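Kakstead Kitchens
October 16, 2020

ok thread on regrouting, bc I keep getting the same messages and my thumbs are tired. kitchen and bath, plain old wall tile, rental budget. 1/

2/ first thing. Look at the grout before you buy anything. press it with a fingernail. crumbly = has to come out. Just dingy = clean it first, you might be done by lunch

3/ cleaning: baking soda paste, stiff brush, rinse, rinse AGAIN. leftover soda makes a white haze and then you think you wrecked the tile. you didnt. wipe it

4/ no vinegar on stone. please. ceramic can usually take it but it chews on grout over time so I skip it everywhere

5/ still ugly after it dries overnight? then ok, regrout. or grout pen if you're moving out soon. pens are fine!! people are so mean about pens

6/ quotes. I got 2 in September for my own kitchen. one guy wanted $700 for a wall I can touch both ends of. other one never called back. so, me it was

7/ tools: hand grout saw, rubber float, two buckets, big sponge, painters tape, dust mask, glasses. wear the glasses. I got a chip in the eye on day one and spent the afternoon blinking at a sink

8/ the hand saw is slow. yes. power tool is faster and also faster at slicing a tile in half. first timers, hand saw. put a podcast on

9/ you don't have to go down to the wall. get about two thirds of the depth out, vacuum, wipe with a damp sponge, let it dry

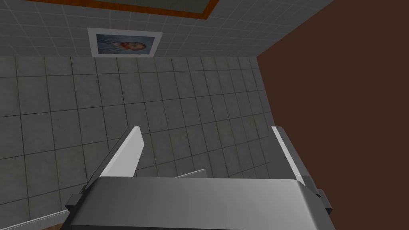 10/ MIXING
small batches. I mean small, like a cereal bowl. it should hold on the float when you tip it. Kestex is what I used, the sanded one, bag was 20 bucks at the Wodau store out by the highway. unsanded if your gaps are skinny

11/ water goes in a splash at a time. everybody dumps it in. soupy grout shrinks and cracks and then you're back to tweet 2 with me

12/ let it sit however long the bag says, then stir again. don't add more water when it stiffens up, just stir. if it's past saving toss it (trash, NOT the drain. ask me about my drain. don't)

13/ SPREADING
float at an angle, push it in diagonal across the lines. go straight along the line and the edge digs it right back out. do a patch, scrape off the extra, move on

14/ wait for it to firm up a little. Then damp sponge, wrung out hard, light circles, flip it, rinse it, change the water way more than you want to

15/ a dusty film shows up later. normal. dry rag the next day takes it off

16/ corners and where the tile meets the counter: caulk, not grout. those spots move. grout there cracks every time, ask my last apartment. get caulk that matches, most grout lines sell one

17/ color. it dries lighter than it looks wet. smear a bit on cardboard, leave it by the window, look tomorrow. I picked "fog" off the little chart and what I got is more like oatmeal. living with it

18/ how long: mine took three evenings plus the sponge day. was gonna do it in one lol

19/ sealer: read the bag, some dont need it. if yours does, wait till its cured, little brush, wipe the extra off the tile before it dries shiny. Redo it when water stops beading

20/ someone asked about Khoo grout in the tub, the premixed kind. used it once, in the bathroom. easy to spread, took forever to harden, we were showering at the gym all week. for a tiny patch sure. whole shower no

21/ renters: ASK FIRST. in writing. my landlord said yes and took the cost of the bag off rent, didn't even expect that

22/ and if tiles are loose or it sounds hollow when you tap, stop. new grout won't hold up a tile that's letting go. find out if theres water back there first

23/ keep the leftover powder in a jar with a tight lid, write the color on it. 12 months from now there'll be one little gap by the faucet and you will not remember it was fog

24/ ok going to bed. questions under this one pls not in dms, I lose the dms

25/ oh and cut your nails before, grout under the nails lasts for days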